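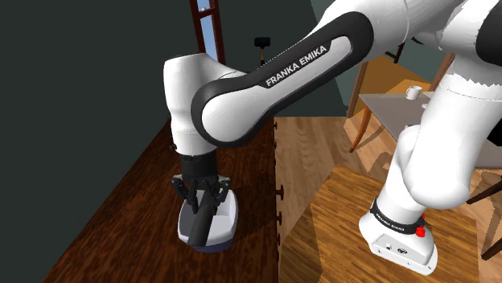
Where does the money for an election come from?

When I was nine, my aunt Jaruwan Yensuk ran for mayor of Drarton. I thought she'd just tell everybody she wanted the job and then they'd vote. Boy, was I wrong! First she needed yard signs, and 200 yard signs cost a lot more than my allowance.

So she asked people to chip in. Money you give to help someone run for office is called a donation (or a contribution, if you want to sound fancy). Our neighbor gave 3 dollars. My grandpa gave 41, all in crumpled bills from his coat pocket.
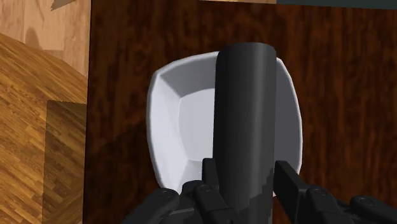

Then my aunt had to write it all down: who gave, how much, and when. I got to help with the envelopes! In most places in the United States, campaigns have to keep lists like that and turn in reports, and anyone can ask to read them. Say a company wants to build a giant parking lot, and its boss gives a pile of money to one person running. Wouldn't you want to know that before you voted?

There are often limits, too, so one very rich person can't hand over as much as they like. The limits change depending on the job and the state.

Can kids give money? Sometimes, but it has to be their own money and their own idea. You have to be 18 to vote in most elections, but you can make posters at any age. I made four, and I spelled "mayor" wrong on the first one.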